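Print this page | E-mail this page
Reading time: 4 min

Section 4: Setting up the Penry dehumidifier in a small apartment

I've owned my Penry for two winters now, and I set it up wrong the first time, so I'm writing this part of the guide a bit slower than the booklet does. The booklet gives you one page and a drawing of a smiling droplet. You deserve better!

Before you start

Stand the unit upright and leave it alone for 8 hours. Mine came on its side in the delivery van from Kustmont, and the oil in the compressor needs time to run back down. I know you want to plug it in. Go to bed instead.

CAUTION: Don't use an extension cord. The plug goes straight into the wall.

Placing and starting the unit

1. Pick a spot with 8 inches of free space on every side. Curtains count as something in the way (mine got sucked flat against the grille the first night and the thing howled until I got up).

2. Slide the tank out from the back, take off the tape and the little foam block under the float, and push it in again until it clicks. If you forget the foam, the "full" light stays on and you'll think the unit is broken.

3. Shut the windows and the door to the hall. With a window open you're trying to dry out the whole neighborhood, and your power bill will let you know.

4. Plug in, press the big button and hold MODE until the fan symbol stops blinking. Let it run on high for the first evening – it's loud, but it only has to be this once.

5. Set the humidity to 50. I tried 40 for a while and woke up with a throat like sandpaper.

Note: If you dry laundry inside, put the rack in the same room and point the top vent toward it, with a good gap between the two. Shirts on hangers dry faster than shirts folded over a bar. Towels take forever whatever you do.

Hooking up the drain hose (optional)

The hose isn't in the box. I bought the Gollen one, part 198, and it screwed on without any swearing. Run it downhill all the way to the drain. One hump in the middle and the water just sits there, or comes back to visit your floor.

CAUTION: Pull the plug before you take the tank out to fit the hose.

Airing the room

I still open up for ten minutes in the morning, even in March when it's raw out. Switch the unit off first, open wide, close up, switch it back on. Wipe any drops off the sill while you're there, and check the corners of the window for black specks. Cleaning those is covered in Section 5, together with the filter.

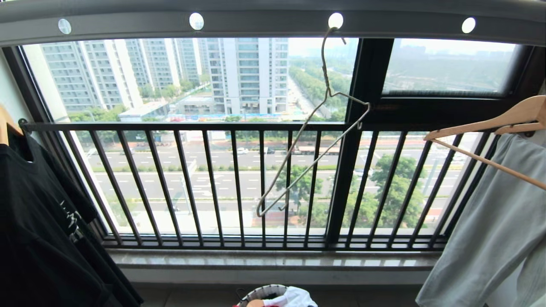

Balcony window with one upper pane slightly open or tilted.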